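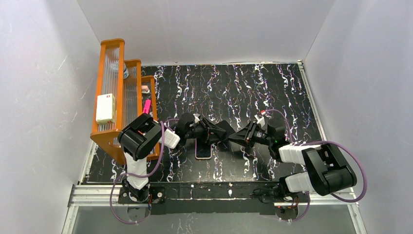
Wednesday, morning

Stepped shelf is in at the left side of the bench. Parviz finished it last night and I set it down before nine. Three tiers, tallest on the outside, lowest one next to the open surface. Corners of the frame are rounded, which I asked for after catching my sleeve on the old rack all through June.

Stocking so far: white box on the top tier, toward the near end. Clear bottle with the blue band between the two higher tiers. The small pink and white thing and the long pink one are both on the lowest tier. I would like to keep the lowest tier for whatever gets used most and let the top one hold boxes, but Negin thinks the box is going to be in the way up there when somebody reaches for the bottle behind it. We'll see by the end of the week.

Ribbed panels: fine to look at, but the bottle is harder to pick out through the ridges than I expected. Farhad suggests plain clear sheet for the next one. I don't want to reorder yet — Vunholm still owes us the last delivery, and the offcuts we have are too short.

Surface: the black marbled sheet stays. I had doubts about the veins because small parts get lost on a busy pattern, and Manouchehr dropped a washer on it yesterday and took a while finding it. Against that, it wipes down well and the gray side panels are plain enough to rest the eyes on. The left panel has a few pale scratches. Tried the Golon polish on a spare piece first and it left a haze, so I am leaving the scratches alone.

Checked the shelf for rocking. It had a little at the near corner, 3 mm at the worst point, so I put a shim under it and pressed on each tier by hand. No movement that I can feel. Parviz wants the shim glued. Not until we are sure of the position.

Position: if the shelf goes farther in we lose open surface, and Teresa needs the middle clear for the sorting work. If it goes out any more it sits over the rail. Leaving it where it is and marking the corners with tape after lunch.

11:40 — Teresa came by and tried the reach from her usual spot. Lowest tier good. Middle tier good. She would lower the tallest tier by 17 mm if we build a second one. Wrote that on the drawing, part 532.

To do:
Tape the corners.
Ask Vunholm for a date.
Plain clear sheet, get a price for 6 pieces.
Sand the near end of the solid side, Parviz says the edge is still rough.
Find the lid for the washer tin.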